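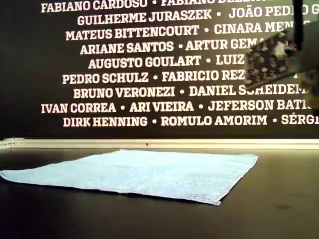

Par Boonsong Hemmin et Yaowalak Boonyarit
Projet de deuxième année, filière textile et aménagement, école Fladum
Rapport rendu en janvier

Une serviette, une table, un mur de noms

Quand on nous a proposé de travailler sur le linge de la maison d'hôtes Ruangrit, on a dit oui tout de suite, sans trop savoir dans quoi on s'engageait. On imaginait choisir des couleurs. On a surtout plié ! Et on s'est prises au jeu, au point de refaire nos propres armoires pendant le semestre.

La question de départ tenait en une ligne : comment plier une serviette de bain pour qu'elle entre dans une étagère Bevik de 28 cm de profondeur, qu'elle reste belle une fois empilée et que n'importe qui puisse refaire le même pli du premier coup ? La blanchisserie de Sotuvdale, qui s'occupe du linge de Ruangrit, traite jusqu'à 4 000 pièces par mois, et le pliage s'y apprend en regardant la personne d'à côté. D'une équipe à l'autre, les piles n'ont donc pas la même largeur, et sur une étagère ouverte ça se voit énormément.

Le lieu

On a travaillé dans la salle au mur noir, celle que tout le monde à l'école appelle « la salle des noms ». Le mur est couvert de noms en capitales blanches, dans un caractère gras à empattements épais, séparés par de petits points ronds. Les lignes n'ont pas toutes la même longueur, ce qui fait un bord irrégulier, presque une frange. Yaowalak, qui vient de la typographie, aurait pu y consacrer tout le rapport.

La table est sombre, presque noire elle aussi, et c'est pour elle qu'on a demandé la salle. Nos premiers essais avaient eu lieu chez Boonsong, sur une nappe claire, et on perdait sans arrêt le contour du tissu. Avec une serviette bleu clair posée à plat sur ce plateau, un bord de travers saute aux yeux. On n'avait plus besoin de règle pour savoir qu'il fallait recommencer.

Le matériel

Nos serviettes d'essai sont en éponge de coton, 360 g/m², prêtées par Ruangrit. C'est plutôt léger pour une serviette de bain, et on a appris à aimer ça : le tissu se couche bien et les plis ne gonflent pas trop. On avait aussi récupéré quelques serviettes plus épaisses auprès de nos familles, pour comparer. Elles sont magnifiques à toucher et épouvantables à empiler.

Tout commence à plat

La plus grosse découverte du projet paraîtra un peu bête : le pli se joue avant le pli. On étale la serviette, on tire doucement sur les deux coins les plus proches de soi, puis on va chercher les deux autres. Ensuite on passe la paume du milieu vers les bords, sans appuyer. L'éponge garde de petites vagues qu'on ne remarque pas tant qu'on est pressé, et ces vagues ressortent toutes au troisième pli, du mauvais côté bien sûr.

On a longtemps sauté cette étape. Boonsong pliait très vite, très sûre d'elle, et ses piles penchaient à gauche. Depuis qu'elle prend le temps d'étaler, elles tiennent debout, et elle va à peu près aussi vite.

Les plis qu'on a essayés

Le pli en quatre est celui que presque tout le monde connaît. On rabat une moitié sur l'autre, puis encore une fois. Il est facile à montrer, mais les quatre bords se retrouvent du même côté et il faut bien cacher ce côté-là quelque part. Sur la Bevik, en plus, il dépassait.

Le pli en trois dans la longueur nous a tout de suite plu. On ramène un tiers vers le centre, l'autre par-dessus, et les lisières disparaissent à l'intérieur. On replie la bande obtenue en deux, puis encore en deux. La face avant est un seul arrondi, sans bord visible — on a poussé un petit cri la première fois, il faut l'avouer.

Le rouleau est très joli dans un panier. Sur une étagère ouverte, il roule. On l'a gardé pour les petites serviettes à mains.

On a aussi essayé un pli en enveloppe trouvé dans un vieux manuel d'intendance, avec un coin glissé dans une poche. Il tient très bien et personne dans le groupe n'a réussi à le refaire deux fois de la même manière.

L'essai avec d'autres mains

On a ensuite demandé à cinq camarades de plier en trois à partir d'une fiche d'une page. La première version de la fiche ne contenait que du texte et elle a provoqué de vrais fous rires, surtout le passage « rabattre le tiers droit sur le tiers central ». Droit par rapport à qui ? Yaowalak a tout redessiné en vue de dessus, avec la table en gris foncé et la serviette en bleu, et elle a remplacé droite et gauche par « côté fenêtre » et « côté porte ». Ça a très bien marché chez nous. Ça ne marchera évidemment pas ailleurs, et la version pour Sotuvdale utilise des lettres aux quatre coins.

Pour le titre de la fiche, elle a choisi des capitales grasses à empattements, séparées par des points ronds. On vous laisse deviner d'où vient l'idée.

Ce qui reste à faire

Les draps de bain, plus grands, demandent un pli de plus et on n'est pas encore contentes de l'épaisseur obtenue. On voudrait aussi refaire les essais sur le plan de travail de la blanchisserie, qui est blanc, avec des serviettes blanches. On pense à une simple bande sombre collée le long du bord, côté plieur. Boonsong a déjà acheté le ruban.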